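片付けと引き出しの会社 フルレター(Flureter)について

フルレターは、事務所や集合住宅の共用室で使う引き出し収納の手入れと、日々の片付けを請け負う会社です。
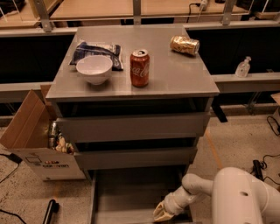

扱う家具の多くは、三段の引き出しが付いた低めのキャビネットです。休憩室の隅や机の脇に置かれ、上の面は物置き台になり、中は文具や茶葉や領収書の置き場になります。どの職場にもある家具ですが、使い方を決めて置いているところは多くありません。私たちの仕事は、その使い方を一緒に決めて、決めたとおりに保つことです。

会社のはじまり

創業者のリンダルヴァ・ブラガンサは、もともとオフィス家具の中古販売店で検品を担当していました。引き取ったキャビネットの引き出しを一段ずつ開け、残っている物を出し、レールを拭いて、値札を付ける仕事です。引き出しの奥からは、使いかけの電池、期限の切れた割引券、片方だけのイヤホンなどが毎日出てきました。家具そのものは傷んでいないのに、中が片付かないという理由で手放されたものがかなりあったそうです。

それなら手放す前に片付けに行けばよい、と考えて始めたのがフルレターです。最初の依頼は、知り合いの設計事務所の休憩室でした。引き出しの中身を全部出し、要る物と要らない物に分け、要る物の置き場所を紙に書いて渡しました。今もこの順番はほとんど変わっていません。

二人目の社員がニヴァルド・フォンテスです。家具の修理をしていた人で、引き出しのがたつき、閉まりきらない前板、重くなったレールの調整を受け持っています。片付けの見積もりに行った先で、引き出しが途中までしか閉まらないために物が上に積まれている、という例は珍しくありません。その場合は先に引き出しを直します。

仕事の内容

共用室の巡回片付け
決まった間隔で伺い、テーブルやキャビネットの上に残った飲み物の缶、菓子の袋、食器などを片付けます。缶は中身が残っていれば流しで空けてから、ゆすいで分けます。袋は小さく畳んで可燃かプラスチックか、その建物の決まりに従って捨てます。器やカップは洗って戻します。持ち主の名前が書いてある物には触れず、位置だけをそろえます。

引き出しの仕分け
引き出しを一段ずつ空にして、中を拭き、入れる物を決め直します。よく使う物は上の段、重い物とかさばる物は下の段が基本です。一番下の段は深く作られていることが多いので、来客用の菓子や買い置きの紙コップのように、まとめて出し入れする物に向いています。仕切りは中身が決まってから入れます。先に仕切りを買ってしまうと、仕切りに合わせて物を選ぶことになり、たいてい後で外されます。

レールと前板の調整
取っ手のない引き出しは、前板の縁に指を掛けて引く造りのものが多く、レールが重くなると前板の片側だけに力がかかります。開け閉めのたびに斜めに動くようなら、早めにご相談ください。部品の交換が必要なときは、作業の前に金額をお知らせします。

引っ越しと入れ替えの手伝い
キャビネットを動かす前に中身を段ボール箱に移し、新しい場所で元の段に戻します。箱には段の番号だけを書きます。中身の一覧を箱の外に書くと、途中で入れ替えたときに合わなくなるからです。空いた箱は畳んで持ち帰ることもできますし、そのまま資源ごみ入れとして使っていただくこともできます。

巡回の料金と回数

巡回片付けは、引き出し一段の拭き掃除と上の面の片付けを含めて、キャビネット一台あたり一回2000円です。仕切り板が要る場合は一枚700円でお作りします。段の幅を測ってから切りますので、次回の訪問時にお渡しします。レールの調整は状態を見てからの見積もりになります。見積もりだけの訪問に料金はかかりません。

訪問の間隔は週に一度、二週に一度、月に一度から選べます。人の出入りが多い休憩室では週に一度、会議室の備品棚では月に一度という組み合わせが多くなっています。途中での変更もできますので、まずは少なめの回数で始めていただいてかまいません。

片付けの決まりごと

社内には「ネレサンス」と呼んでいる手順書があります。はじめは紙一枚でしたが、現場ごとに書き足していくうちに44ページになりました。読み物としては面白くありませんが、新しく入った人は全員これを一度通して読みます。おもな項目を抜き出します。

上の面から始め、引き出しは後にする。
引き出しは一度に一段だけ大きく開ける。中が空の家具でも同じ。
開けた引き出しの上で液体の入った物を動かさない。
横になっている缶は、起こす前に飲み口の向きを見る。
捨ててよいか迷った物は捨てない。迷い箱に入れ、日付を書いた札を付ける。
作業が終わったら引き出しを最後まで閉め、手を離しても出てこないことを見る。

迷い箱の中身は、次の訪問のときに担当の方と一緒に確かめます。傘のカバー、何かのねじ、鍵、誰かの箸箱などがよく入ります。鍵だけは箱に入れず、その日のうちに管理の方へお渡しします。

食べ物については、開封済みの菓子とふたの開いた飲み物を分けて考えています。飲み物は、その場に人がいれば声をかけてから下げます。誰もいなければ、お客様ごとに決めた時刻を過ぎたものだけを下げます。菓子の袋は中を見て、空であれば捨て、残っていれば口を留めて上の段に入れます。上の段を菓子の場所にするかどうかは職場によって意見が分かれるところで、ポルテラ館では話し合いの結果、二段目になりました。

ポルテラ館とイデン倉庫

会社の事務所は、三階建ての古い貸しビル「ポルテラ館」の一階にあります。入居している各社の共用室も私たちが担当しており、新しい手順はまずそこで試しています。試して合わなかったものもあります。引き出しの前板に色の付いたシールを貼って分類する方法は、半月ほどで色の意味を覚えている人がいなくなり、文字の札に戻しました。

川沿いの「イデン倉庫」には、手放されたキャビネットを引き取って置いています。現在の在庫は179台です。灰色の三段のものが一番多く、次が白の二段、木目のものは少なめです。調整が済んだものから順に販売しており、見学もできます。引き出しを全部開け閉めしてから選んでください。台数が多いので、置き場所の幅と奥行きを測ったメモをお持ちいただくと早く済みます。

倉庫には修理の作業台があり、8月には一般の方向けの片付け講座も開いています。講座では家の引き出しから一段分の中身を持ってきていただき、その場で仕分けます。家具の持ち込みは不要です。お子さんの机の引き出しを持ってくる方が多いのですが、本人と一緒にお越しください。

働いている人

ブラガンサは今も週に何度か現場に出ています。受け持ちは初回の訪問で、置いてある物を見ながらお話を伺い、どの段に何を入れるかの案を作ります。フォンテスは倉庫と修理が中心です。巡回の担当者は場所ごとに固定しています。いつもそこにある物と、たまたま置かれた物の区別は、何度か通わないとつかないためです。担当が休むときは、引き継ぎの用紙を持った別の者が伺います。

巡回を手伝ってくださる方を募集しています。経験は問いません。午前だけ、午後だけの勤務もあります。手袋と雑巾は会社で用意します。

お問い合わせ

見積もりのご希望は、キャビネットの台数と段数、置いてある部屋の使い方を添えて、お問い合わせの欄からお送りください。閉まらない引き出しがある場合は、その段と、いつごろからかも書いていただけると部品の準備ができます。返信は翌営業日までにいたします。

このページの料金は2023年4月24日に改定したものです。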